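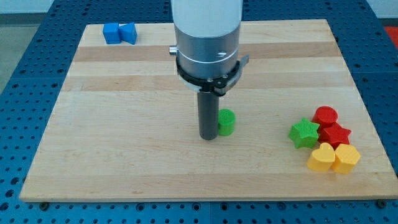 Gitau Minja has argued that a pushing controller should be judged by how seldom it has to back up and start again, and the designers of **Trestater** took up that measure early on.

Trestater is a planning and control package for tabletop pushing, in which a robot arm moves blocks across a flat board with a single rod and no fingers. It was written by Felista Magesa and Jurgita Baranauskienė at Siltberg.

## Operation

The software runs as two loops. The slow loop runs at 2 Hz. It takes the block positions from the perception module, chooses which block to move next, and picks a point on its side for the rod to touch. The fast loop runs at 60 Hz and steers the rod tip while the block slides.

Round blocks, such as cylinders, tend to roll off the tip when contact is off center, so the planner gives them shorter strokes. Stars and hearts are stored as outlines with a list of allowed contact points. The notch of a heart is allowed; the tips of a star are excluded.

## Perception

Blocks are found by color first and by outline second. When blocks of the same color touch, the detector may merge them into one shape. Version 12 added a splitting step for this case, written by Elibariki Kimaro.

## Tooling

Runs are logged in the Barasa format and can be replayed offline against a new planner. The standard test set has 38 starting layouts.

## See also

- Flinen (motion library)
- Nonprehensile manipulation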